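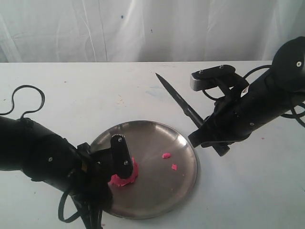
Concetta Lombardi objects that a serrated blade is the wrong tool for soft stock, and that a plain edge would need less sawing travel. Her point is fair and is taken up under Exercise 2. The notes keep the serrated knife because it is the harder case for the grip.

Session 17. Two-arm cutting on a home bench

Task. The left arm presses on or holds a lump of play dough on a steel plate. The right arm holds the knife by the handle. Both bases are clamped to the table before power is applied.

Holding force. Dough creeps under a constant load. Command a finger position, then step it down 2 mm at a time until the lump stops sliding when pushed from the side. Do not use torque mode for this step.

Knife grip. A round or tapered handle turns in flat jaws. The moment arm is the distance from the jaws to the point of contact on the blade. Measure it and write it in the log. For the Varari jaws, limit closing current to 25 percent.

Approach. Keep the tip pointed away from the holding arm during every transfer move. Lower the blade only after the left arm reports zero velocity. Minimum clearance between grippers is 19 mm.

Cables. Route with slack at each joint and run the full range by hand, power off.

Exercise 1. Derive the torque on the handle for a vertical cutting load applied at mid-blade.

Exercise 2. Repeat for a plain edge with half the sawing stroke. Compare with Lombardi's claim.

Logs go to Nazareno Fabbri, Rallis workshop, by Oct 10, 2026.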